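Stonex two-finger gripper kit, long-term review
Posted Thursday, July 14, 2022

The kit comes from Stonex and was bought through Chrysikopoulos, with the mounting adapter and the Clesholm driver board as extras. We ran it on a light arm in the Akasholm workshop for 19 weeks. For most of that time it did what the data sheet says. It also failed twice in a way that I would call a safety matter, and the rating below reflects that.

Mechanical parts first. The linkage has little play out of the bag and did not develop much more. Closing force is repeatable. The finger pads wear evenly and can be changed with one hex key, without taking the gripper off the arm. The fasteners supplied were the right length, and thread locker was already applied to the pivots. The printed manual is short and clear, apart from the torque table, where two rows are swapped. Check them against the online copy.

The fault is in the power lead. On both occasions the gripper opened by itself while the arm was moving and dropped the part it was carrying. The driver logged a brief undervoltage, restarted, and went to its default state, which is fully open. No alarm was passed to the arm controller, so the program carried on with an empty gripper. The parts were small and landed on the floor. A heavier part over somebody's foot would be a different report.

I reproduced it on the bench by flexing the lead close to the strain relief with the driver powered. The supply dipped each time the lead was bent past some 60 degrees. With the jacket cut back, several strands of the positive conductor were broken just behind the crimp. The relief boot is stiff and short, so all of the bending happens at one point.

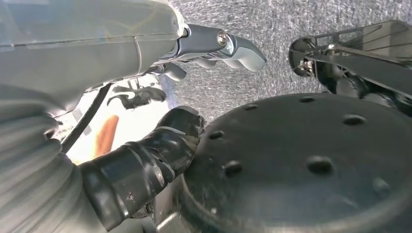
Cable routing gets half a page in the manual, and most of that is about connector pinouts. There is no minimum bend radius and no drawing of the arm in its folded positions, which are the ones that do the damage. Anyone fitting the kit should move each joint slowly to its limits with the power off and look for contact. Tape is a poor answer at a contact point: the wrapping on the thick black run is wrinkled where the layers overlap, and its rounded end presses against the rim of the black disc. Check places like that by hand at every service, along with the thin cable under the arm housing.

Two changes would fix most of this. The first is a longer, softer boot on the lead. The second is a driver setting that holds the last position after a restart and raises a fault. Clesholm support told me the setting is planned for the December firmware. Until then, I have wired the driver's ready line to the arm's stop input, and a bench test with the supply interrupted now halts the program.

Build quality: good
Documentation: fair
Behaviour on power loss: poor
Overall: 2 out of 5, to be revised if the firmware ships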